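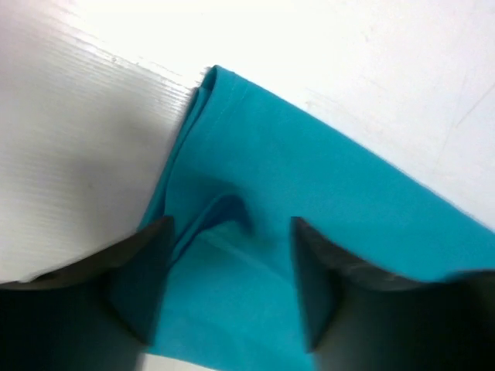
Teaching a machine by hand sounds like less work than programming it, and for the first hour it is. You take hold of the controls, you do the job, the arm records what you did, and everybody in the room says how natural it looks. I have spent enough days at the Muta workshop now to have opinions about the rest. Cloth is where mine got firm. A good pinch on teal fabric, with a ridge standing up between the two dark fingers and a hem lying close by, tells you the operator found the cloth and closed on it. It says nothing to me about whether the arm could do the same alone on a shirt dropped another way, and that is the claim people keep making to me over coffee.

The gallery is short on pictures and long on captions, for which the complaints should come to me and not to Gemma Whitlock, who asked for the opposite.

On the grip: Jui-lin Ho runs most of the remote sessions and likes to come in low and take a fold of cloth between the fingertips. Braulio Gallegos prefers to go for an edge. Both ways work in their hands. Mix the two in one set of recordings and I would like somebody to show me what the arm is supposed to learn from it. So far I have been told that "variety helps." Maybe. Variety of what?

On the wrist view: the operator works from a small screen, close in, with the fingers filling much of the lower part. Corrugated white plastic and a pale tabletop make a kind background for a saturated color. I asked to see white cloth on the same table. It is on the list, I was told, and it was on the list in December too.

On numbers: the plan calls for 300 demonstrations of the same fold. Ask how many get thrown out and the answer depends on who is at the desk. Emiliano Pacheco deletes anything with a hesitation in it. Jui-lin keeps them, on the grounds that people hesitate and recover, and the recovery is worth having. I side with Jui-lin, for what it's worth, but the two of them should settle it before they share a folder.

On the controls: we had the Zustar handles and the Vonduton glove side by side. The glove gets the attention from visitors. After 8 folds in a row I wanted the handles back – my wrist was sore and I had stopped caring where the hem went. If the person teaching is tired, the lesson is tired as well, and I have yet to see a column for that in the log.

On feel: you don't have any, at least not on this setup. Noemí Tlapale, who sewed for a living before she joined the Esquivel project, found this the hardest part. She kept closing the grip further than she needed to and then looking at the screen to find out what she had done. Her folds were still the neatest of the week. I'd want to know how much of that neatness survives in the recording, and how much stayed in Noemí.

More captions when there is a fold done without anyone at the handles. I have asked to pick the garment.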